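Francine Friesen
Thread: the bathroom drawer, and what it has done to me

I opened the bathroom drawer this morning to find a hair tie and came out forty minutes later with opinions. Posting them here so my family doesn't have to hear them.

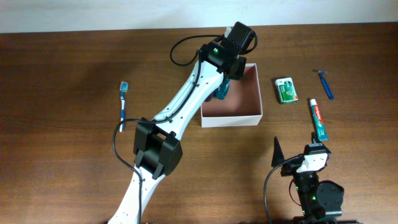
My position is that every personal-care item in a house should live in a box, and the box should be small enough to hurt your feelings. I've tried big baskets. A big basket is a drawer with handles. So this time it's one open box with white rims and a pinkish-brown inside, set down in the middle of the brown wooden table, and whatever doesn't fit in it has to explain itself. The dark teal thing got in early and took the left side, like a man on an airplane taking the armrest. Everything still lying out on the wood is waiting for a decision.

Why the table? You can't sort a drawer inside the bathroom. The counter is 14 inches wide and most of that is faucet.

Things I have learned about myself today: I own three lip balms, all from the same winter, all opened. I was apparently planning to have more lips.

There was also a Sorkia hand cream I bought because the woman at the counter complimented my cuticles. I have never had good cuticles. I knew it at the time. I paid anyway.

My brother-in-law Clifford says you should throw out anything you haven't touched in a year. Clifford has a garage with two kayaks in it and lives nowhere near water.

The travel sizes are their own problem. I take them from hotels as if I'm being chased, and then when I travel I buy new ones at the airport. Somewhere in this house is a Zusum conditioner from a wedding in April. The couple is still together. The conditioner has separated.

I looked up how many products the average bathroom holds and one website said 8 and another said almost 4,000, so I assume the second one was written by somebody in my house.

Rules as they stand:
If the label has worn off, out.
If I have to smell it to know what it is, out.
If I smelled it and still don't know, out, and wash hands.
If it was a gift, it goes back in the drawer until the person who gave it moves away.

Bleddyn next door leaned over the fence to ask what I was up to and I told him I was "editing." He nodded for a long time and went back in.

A word about sunscreen. I found one with a date on it I would rather not share. My skin has been protected by optimism for several summers.

Someone is going to reply and tell me to get drawer dividers. I have drawer dividers. They're in the drawer, under everything, dividing nothing.

Update after lunch: the box is going on the shelf by the mirror, and the drawer now contains nail clippers, a comb and a key I don't recognize. Wilson, if you're reading this, does your bike lock still work?

Second update: Wilson says it isn't his key.

I never found a hair tie. I've been using the thing off the broccoli.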